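About Jemeo

We started Jemeo in a rented room over a bike shop in Crabtree, with two desks, one very loud computer and a question that our founder, Gemma Hollis, had been carrying around since graduate school: how much can a robot arm learn about picking things up before it ever touches a real object? We're a bigger group now, and the computer is quieter, but we still come in every morning and work on that same question (and still argue about it over lunch, more often than we probably should).

Our main project is called Ukunau. It's a training method in which a simulated arm practices on everyday shapes, with the surface, starting position and viewpoint changed from one practice run to the next, so that the policy has to pay attention to the shape of a thing and can't lean on a familiar background. We give it a wood finish, then metal, then something striped, and we keep the tables and walls as plain as we can. Each object gets 3,000 practice runs, and then a set of 300 that the policy has never met before. We look at the world both from the gripper and from farther back, and the two views are learned together.
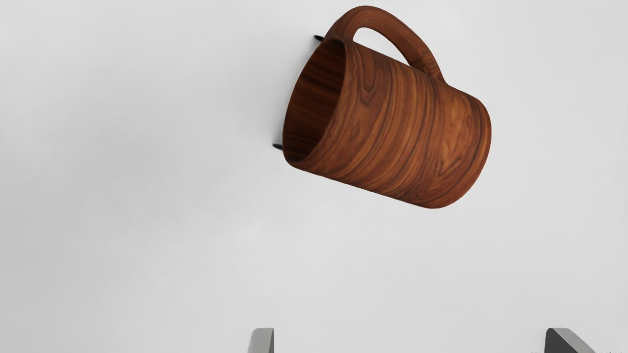
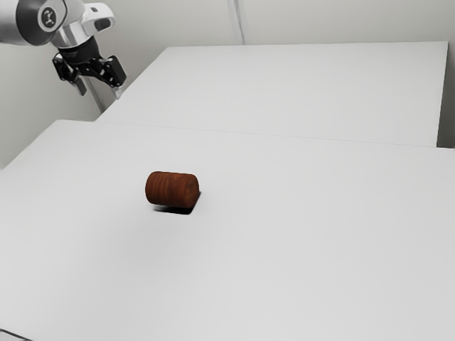

Wood finish, plain pale background, gripper open.

Gemma Hollis likes to remind newcomers that a simulator will happily flatter you if you let it, and that she would sooner read through one honest list of failures than a whole page of averages. We took that to heart, and last July we sat down with 1,319 failed grasps and sorted every one by hand. Curved handles and short, round shapes gave us the most trouble by far! That sorting became Drarnano, our library of hard cases, which now holds 157 of them and keeps growing whenever somebody on the team finds a new way to make the arm miss.

We share our methods with schools and small labs, and we're always glad to hear from people who are trying something similar, even if it's only a half-formed idea. Write to us, or stop by in the afternoon, when the coffee is usually fresh.

Related
Why we vary the surface first
How Drarnano cases are chosen
Two views, one policy
Working at Jemeo

12 shares | 4 comments

© Jemeo, Crabtree | Contact | Back to top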